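Run 752

By the time I sat down on Friday, the arm had been shown the green bowl 751 times. I knew because the number was taped to my monitor. Rera wanted 866 before the contract with Cheung ran out, and the night shift had left me a note that said only, "Go slower at the rim."

The task was easy to say. Lower the hand, close it on the bowl, lift, wait, put the bowl back on the cutting board. I had done it at home that morning with a cup of coffee, just to watch myself. My fingers had opened before they got there. I hadn't known they did that.

I put my hand in the control grip and squeezed. In the kitchen, on the other side of the wall, the arm squeezed too.
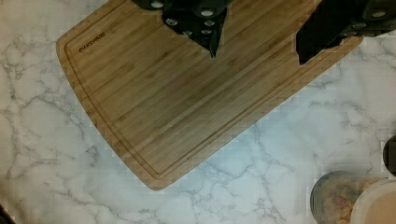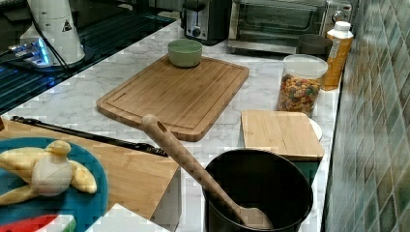
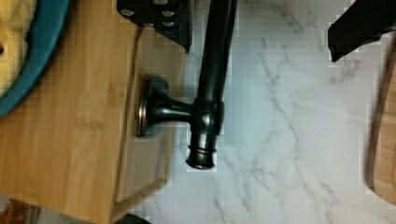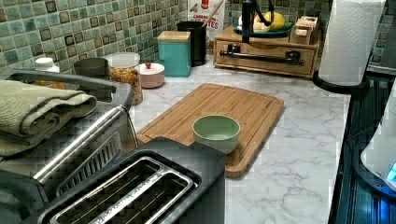
Remote Teaching Team, Rera, Silldale office

The first try was bad. I came in too low and pushed the bowl along the bamboo until it bumped into the groove. I marked the run as failed and walked around through the door to set the bowl back myself. It weighed almost nothing. I stood there longer than I needed to, with the arm hanging over the board and a smell of banana in the room.

Back in the chair I went slower. I thought about my mother setting the table in Jandilby, how she put each dish down and then kept her fingers on it for a second, as if it might change its mind. I had never copied that. I wash up fast and I break things.

But I did it now. I lowered the bowl to the board and held still. One second, then I opened the grip and backed away.

The screen asked if the run was good. I pressed yes.

I did it the same way for the rest of the shift, pause and all. Nothing in the instructions asked for a pause. At seven they let the arm try on its own — 7 tries, no one in the chair — and I stayed to watch through the window in the door.

It missed twice. On the third try it picked up the bowl, carried it a little crooked, and set it down. Then it stopped, with its fingers still on the rim.

"It's stuck," said the man from Cheung, and reached for the switch.

"Wait," I said.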